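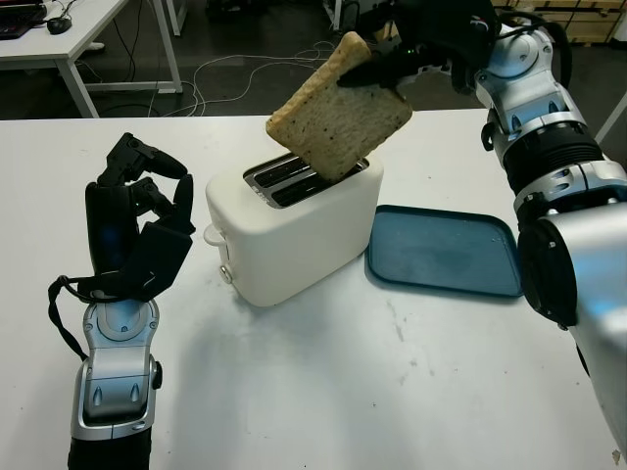 4.2 Short chores and what they hide

Claims that a machine "can make breakfast" usually rest on one short episode, repeated until it goes well. Our own interest is in how much of a chore is left over once the part that gets reported has been taken out. Toast is a useful case, being cheap, familiar and easy to judge. In Figure 3 the robot's right hand pinches the slice by one upper corner, from above, with the lower edge just dipping into the rear slot. A person would call the job nearly done at this point. In our scoring it is the start of the hard part: the bread is tilted, the grip is at one corner only, and the slot leaves little room for error. The left hand is open and touches nothing, and the lever on the left side of the toaster has still to be pressed.

Figure 3. Loading a two-slot toaster with the right hand. The slice is held at the upper right corner and its lower edge is at the rear slot.

We split the toast chore into five stages: picking up the slice, bringing it to the slot, letting it drop, pressing the lever, and taking the toast out. Each stage was scored separately by two raters, Ruotsalainen and Zalewska, who worked from the same written rules and did not see each other's marks until the end. A stage passed only if no person touched the robot, the bread or the toaster while it was under way. Where a slice tore, the trial was kept and marked as a fail. We mention this because the Irum study, which used a similar chore, threw torn slices out before counting and so reported a much kinder figure than its own logs support.

Of 100 trials, 50 passed the first three stages. Only 24 passed all five. The gap matters more to us than either number. A reader shown the first three stages alone would judge the machine fit for a kitchen on every second attempt, and a reader of the full count would not let it near one. Most of the published work we reviewed stops at the third stage or does not say where it stops. Salminen is the exception, and its authors deserve credit for printing a failure table, although they give no times.

Time is the other thing that tends to go missing. A household chore is rarely done for its own sake. Someone making toast is also finding the butter and shouting up the stairs, and a machine that needs the whole table cleared and the toaster placed just so has moved work on to the person it was meant to help. We therefore logged every act of setting up between trials, including turning the toaster back to its starting angle and swapping the bread. There were 1,007 such acts over the 100 trials. None of them would appear in a success rate, and a buyer would meet all of them in the first week.

It may be said that these are matters of polish, and that a firmer grip or a better view of the slot will close the gap. This was the reply we had from Arkley when we sent them an early draft. We are not persuaded. Of the trials that failed at the third stage, the largest group were those in which the slice caught on the rim of the slot and bent. People deal with this by easing off, turning the wrist a little and trying again, often without noticing they have done it. The controller we tested pushed harder. Better vision might have told it that the bread was stuck, but it had no second plan to move on to.

The shop-floor tasks in our Flirkmont set (Section 4.3) fared better, and we think the reason is dull. The parts were stiff and came in one size, and they were handed over in a fixed position. Bread varies from loaf to loaf and from the middle of a loaf to its end. Results from the one setting should not be used to promise anything about the other, yet two of the papers in Table 2 do so in their opening paragraphs.

We make no claim that the chore is beyond machines in general. We tested one robot and one controller, and every trial used the same toaster. What we do claim is that a loading success, taken alone, says very little about whether toast gets made. The lever stage was run again in May with a revised wrist path, and those trials are reported separately in Section 5 and not pooled with the ones given here.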